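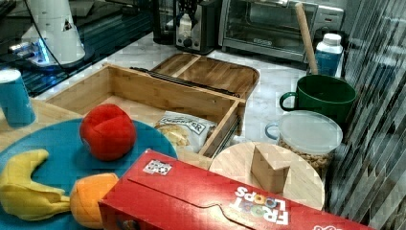 Zwischenstand Juli, Frühstücksangebot Notthorpe und Skekside

Kurz vorab, ausführliche Zahlen kommen mit der Abrechnung. Notthorpe läuft seit Mai an allen Schultagen, Skekside erst seit Mitte Juni – Wasseranschluss kam später als zugesagt. Angemeldet sind jetzt 52 Kinder, davon rund 15 in Skekside. Tendenz steigend, vor allem bei den Erstklässlern.

Personal: Kadri Org leitet die Küche in Notthorpe, Piret Priedītis hat Skekside übernommen. Zwei Stellen weiter unbesetzt, Ausschreibung läuft noch. Hygieneschulung für alle erledigt, Nachweise liegen bei Elspeth Baird.

Lieferungen: Obst pünktlich, Brot mehrmals zu spät (erst nach 8 Uhr). Gespräch mit der Bäckrei geführt, neuer Vertrag ab September.

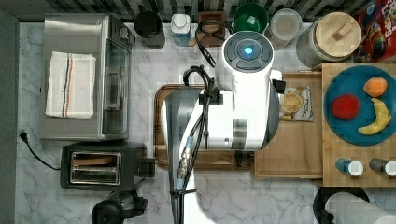 Reicht das Geld bis zum Jahresende?

Für Notthorpe reicht es, für Skekside fehlen nach jetzigem Stand die letzten zwei Monate. Antrag auf Umwidmung der nicht verbrauchten Personalmittel schicken wir noch diesen Monat.

Offen: Elternbefragung, Rücklauf bisher dünn. Fragebogen wird gekürzt und nach den Ferien nochmal verteilt. Rückfragen zu den Belegen bitte direkt an Ott Adomaitis, der hat die Odner.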